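Clearing a grip-hold fault on the Pleltach hand-held gripper

Emiliano Ochoa
Apr 17, 2018

The fault shows up as follows. The operator closes the fingers on a piece of cloth, lifts, then relaxes the hand to release. The fingers stay shut, or the log says they are open while they are still closed. We logged it on 5 units running the Skurnus firmware, mostly during laundry work. Thin fabric is the worst case, as the closed reading with one layer of cloth in the fingers is very near the reading with nothing in them.

Stop recording before you do anything else. Do not pull the cloth out sideways. The fingers are flat plates and a sideways load bends them at the base, after which the unit needs a full recalibration. 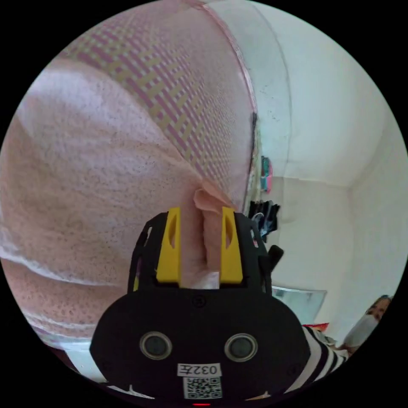 Unit 032左 with a fold of cloth between the fingers.

1. Support the weight of the fabric with your free hand. If it is still attached to something larger, move the gripper toward the load until the cloth goes slack.

2. Check the label number against the unit number in the session header. Left and right units swapped in the header will give the same symptom, and you can lose an hour looking for a mechanical fault.

3. Open the fingers by hand, slowly, and read the position count. Fully open should be 1,918 and fully closed 254. An error of up to 200 at either end can be corrected in software.

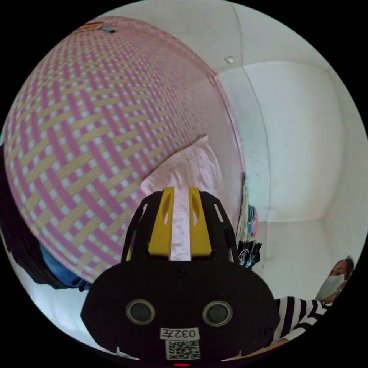
If the count does not move at all while the fingers do, the encoder coupling has slipped. Tag the unit and send it to the Erken bench. Do not tighten the coupling in the field — the screw strips easily and the thread is not replaceable.

4. If the count moves but is offset, run the zero routine twice with nothing in the fingers. The first pass often stores a stale value.

5. Inspect the finger slots and the base for lint. Szénási cleaning swabs are fine. Compressed air is not, as it drives fibres into the bearing.

6. Clear the floor where you stand before restarting. Two near falls in September came from operators watching the fingers and stepping back onto clothing.

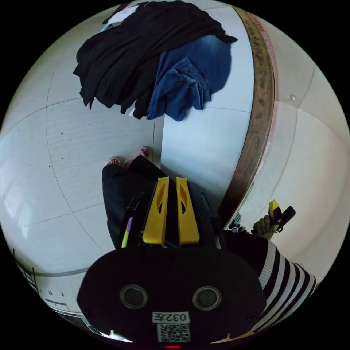 Work area with the gripper pointed down, clothing on the raised surface.

7. Do ten open and close cycles on a scrap of thin cotton, then compare the log with what you saw. One mismatch means the unit is out of service for the day.

Recordings made before the fault was noticed should be marked suspect back to the last good zero.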